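Glaze notebook, March
Cone 6 matte floor glazes, Vilport job, batch 3

Carried over from the last entry

Batch 2 crawled on the corners. The bisque had been wiped, so dust is not the likely cause. Raw clay content in the recipe was high and the glaze went on thick. For batch 3 half of the kaolin has been calcined and the water raised until the slop drains off a dipped finger in an even sheet. The gum solution is left out this time. If the corners crawl again it is application thickness, and the next step is to spray.

Body is still Plovel buff, rolled, dried between boards with weights on top. Edges softened with a damp sponge at leather hard. Vasilis Krasniqi cut the squares and stamped the backs. The stamp is shallow on some of them, so check under the lamp before assuming a tile is unmarked.

Mixing

Dry weight for the base came to 3,323 g after sieving and drying back a sample. That is the number to use when working out stain percentages. Do not use the figure penciled on the bucket lid, which is from before the frit was topped up.

Base was wet mixed, left overnight, sieved twice. A few hard specks stayed on the fine screen the first time and went through the second time with a brush. Specific gravity taken in the morning before splitting. Base was then divided and stained in separate tubs. Label the tub and the lid both. Lids got swapped in batch 2 and one whole row of results is useless for that reason.

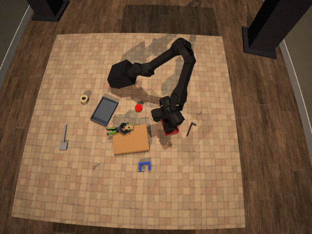
Pink is the difficult end of this palette. The Ikura stain holds its color well in a glossy base but goes gray in the matte, most likely from the magnesium. Zinc also has to stay out or it turns brown outright. The Vilport floor does not need a true pink, only enough warmth to separate one square from the tan beside it. The printed mat in the render has the relationship we want: beige, tan, cream and a muted pinkish-brown in one small square grid, with dark brown planks along the sides. The cream does most of the work against a dark surround. I would hold the Ikura addition low and let iron in the body supply the rest of the warmth, then judge it next to the cream and never by itself.

Tan was simpler. Rutile with a small amount of yellow iron, no visible mottling wanted. Milled rutile only. The granular kind gives specks that look like dirt on a floor.

Cream is the base with a little tin and the smallest addition of tan slop. Straight base fires to a cold white on this body.

Firing

Fired in Stan, middle shelf and lower shelf. Top shelf was left for Vasilis's bowls. Witness cones on both tile shelves. Slow climb through the early part, normal climb to the end, short hold, then a controlled drop. The drop matters for the matte surface. When the kiln was simply switched off in batch 1, the same recipe came out satin.

Lower shelf went down hard at cone 6. Middle shelf was a little over, cone tip touching. Stan has done this before and the elements are due for a resistance check. I have not done it yet.

Results

Six tiles came out usable for comparison. Corners are clean on all of them, so the calcined kaolin stays in.

Tan: good. Even color, dry matte, no pinholes. A pencil line wipes off with a damp cloth.

Cream: good color, slightly too smooth. Middle shelf is shinier than lower shelf, which fits the cones.

Beige: too close to tan in daylight, easy to tell apart under the bench lamp. Needs to move toward cream by cutting the iron.

Pinkish-brown: acceptable on the lower shelf. On the middle shelf it has lost the pink and reads as a flat brown. Either the heat or the Ikura not being well dispersed — the tub had settled by the time the last tile was dipped, and I did not stir it enough. Repeat before changing the recipe.

Metal marking is the open problem. A stainless spoon dragged across the cream leaves a gray line that takes abrasive cleaner to remove. The tan marks less. For a wall this would not matter. On the Vilport floor there will be chair legs.

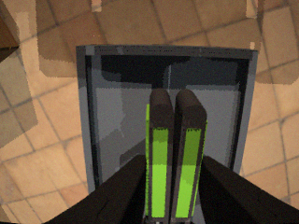 Next batch

Cut iron in the beige by half. Leave the tan alone.

Ball mill the Ikura with a portion of base before adding it to the tub. Stir between every dip.

Cream: swap part of the silica for alumina hydrate and repeat the spoon test on both shelves. If marking gets worse, go back and try a finer silica.

Check Stan's elements cold, before loading. Write the readings inside the back cover with the earlier ones.

Lay the fired tiles out on something dark for the comparison. The white bench makes everything look browner than it is. Vasilis has a stained plank in the clay room that will do.

Grout sample still to come. Ask for the warm gray, and hold off on approving beige until it has been seen with the joint filled.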